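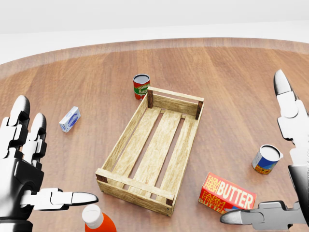 4.2 Simulated crate packing with two hand models

The second experiment compares hand models on a task in which both hands work in a shared, cluttered space. The task is grocery packing: objects placed on a round table must be moved into an open slatted crate standing between the two hands. The object set mixes cans, small boxes and a bottle, and objects may start upright or lying on their sides.

Two hands were tested. The Nestton hand is a multi-fingered design with a separately driven thumb. The Zaken is a parallel-jaw gripper with compliant pads, included as a baseline because it needs far fewer commands per time step. Both were mounted on the same simulated arms and driven by the Rivera controller at identical gains. Contact parameters were left at the values identified in Section 3.3 and were not tuned per hand.

Figure 4. Start state for the packing task with the Nestton hands. The crate is empty, with the objects resting on the table around it. Fingers are raised on both sides and the thumbs extend inward.

We ran 1,225 episodes per hand, using the same list of start states for each. An episode ended when every object was inside the crate, when an object left the table, or when the time limit was reached. A grasp was scored as failed if the object slipped before crossing the side rail. Contact between a hand and the crate was logged but did not end the episode.

Grasp failures with the Zaken gripper were concentrated on cans lying on their sides. The jaws close along a single axis, and a can approached at an angle to that axis tends to roll before both pads make contact. Adding a wrist realignment step removed most of these failures but lengthened the episodes. The Nestton hand was less sensitive to approach angle and required no realignment. Its main failure was thumb contact with a neighboring object during the approach, usually a box near a corner of the crate. Limiting thumb extension until the palm was above the target reduced this at no measurable cost in time.

Placement showed the opposite ordering. The Zaken gripper released objects cleanly between the side rails, whereas the wider Nestton hand touched a rail or corner post more often, mainly for the last object placed. The Duvel planner treats each hand as a single convex hull, which overstates its width when the fingers are closed. We repeated the last 11 start states on the list with a per-link collision model. Rail contact fell in 9 of them, but planning time rose by a factor of 10, and we did not use this model for the results in Table 2.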